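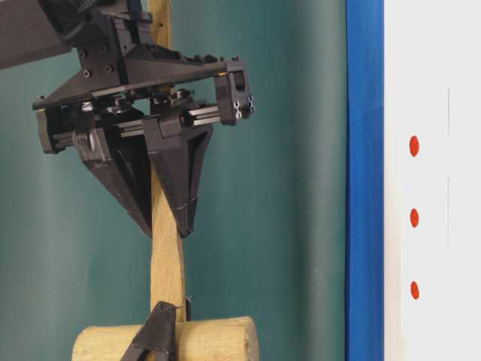 Supports for climbing beans, a thread

1/ I've grown runner beans on the same plot in Hotville for years and most of my failures were down to the supports. Here are my notes on sticks, string and spacing.

2/ Length first. A runner bean will go past two metres if you let it. Short sticks mean a tangle at the top and pods you can't find until they're stringy.

3/ Bamboo is cheap and light but splits at the bottom after a few winters. Hazel lasts about as well and has a rougher surface, so the plants get a better hold. Smooth planed wood works too, but the stems slide down it in wind until they've got a couple of turns round.

4/ Push each one in 40 cm if your soil is loose. Mine is, and anything less leans by the end of the summer.

5/ Wigwam or double row? Wigwams stand up to wind. Rows are easier to pick. Amr Salem on the next plot does rows with a crossbar and his have stayed up. Mine went over once, in full leaf, and I've used wigwams ever since.

6/ Tie with jute. It rots, so in autumn you can put string and stems on the compost together. Plastic twine has to be picked out by hand and you will miss bits.

7/ One plant per stick, plus a spare sown alongside in case of slugs. Pull the weaker one once they start to climb.

8/ They climb anticlockwise seen from above. If you wind them the other way they undo themselves overnight.

9/ Water at the base when the flowers open. I give a full can to each wigwam in the evening, more in a dry spell.

10/ When it's over, cut the stems at ground level, knock the soil off the sticks and store them under cover. I sort mine in January and the snapped ones get used for peas.

11/ Karim El Fassi asked about French beans. Same method, slightly shorter sticks, and don't sow until the nights are mild.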